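What Is a Border? 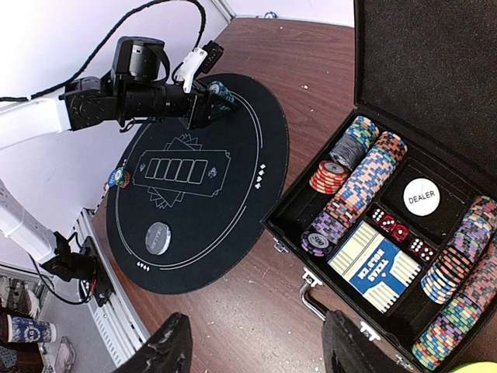 A robot arm holds a small stack of poker chips over a round black mat.

A border is the line where one country stops and another begins. You can see it on a map. On the ground, there may be a river, a fence, a sign, or nothing at all.

Why do people stop there?

Each country has its own rules about who can come in. At many borders, an officer looks at your passport. A passport is a small book with your name, your photo, and the name of your country. Children need one too, even babies.

What happens on the bus?

The day bus from Flurnside to Clodden crosses a border. The trip is 60 miles long. When the bus stops, everyone gets out their passport. On a quiet day this takes 35 minutes. In May, when lots of people travel, it can take longer.

Does the money change?

Sometimes. Two countries may share the same money, or each may have its own. If it is different, you can trade yours at a bank or an exchange desk.

Words to know

Customs: the officers who check what you bring in.
Stamp: an ink mark in a passport that shows where you entered.
Visa: permission to visit a country.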